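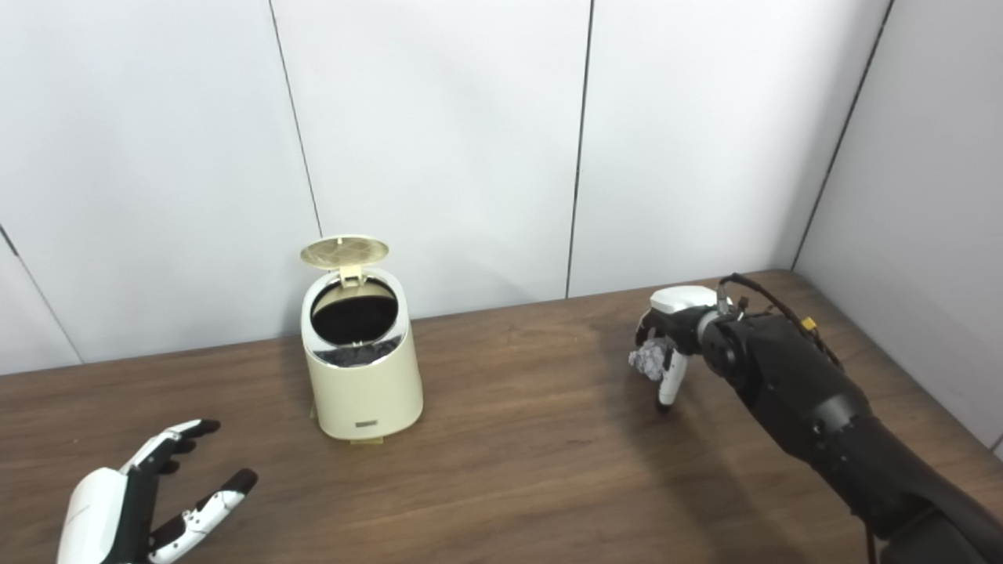 A small tabletop bin with a flip-open lid.

Countertop waste bins

A countertop waste bin is a small household container meant to stand on a table, desk, vanity or kitchen counter. It holds light refuse such as tissues, tea bags, wrappers and pencil shavings until it can be moved to a larger bin.

Most models are molded from plastic or pressed from thin metal. Lids may be hinged, swinging or lifted off by hand, and some bins have no lid at all. Capacity is usually given in fluid ounces or liters and is measured to the rim.

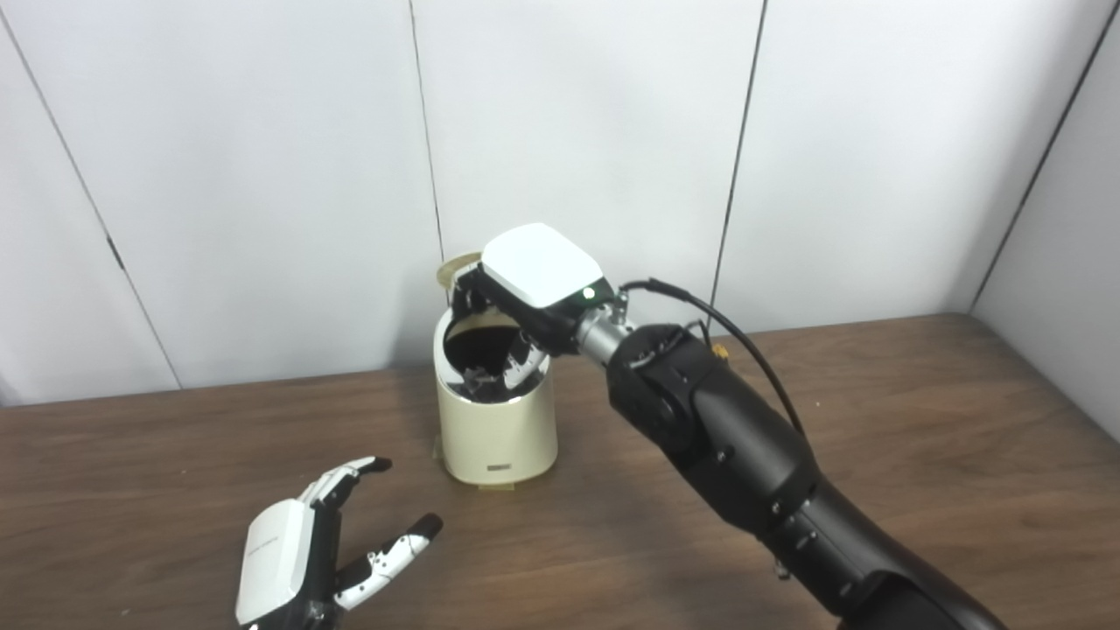
How often should a countertop bin be emptied?
Bins used for food scraps should be emptied every day. Those used for dry paper waste can be left until full.

History

Small table bins were sold in the port town of Brultitport by the Sakamoto housewares firm, whose first catalog listed 60 sizes and finishes. The designer Hatsue Iwasaki later reduced the line to 2 shapes, round and oval. A rival maker, Vudier, offered a bin with a removable inner pail. The Nendov Museum of Domestic Goods holds 394 bins and lids, cataloged by Junpei Mizuno.

Use and care

Liners are often cut from larger bags and folded over the rim. Plastic bodies are washed with warm water and mild soap, and hinges are wiped dry to prevent staining. 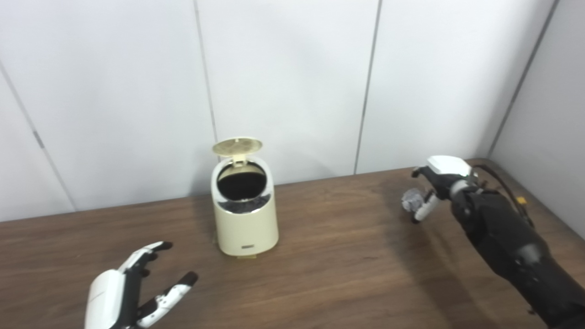
Cream-colored bin with the lid open.

See also: Kitchen caddy; Wastebasket; Pedal bin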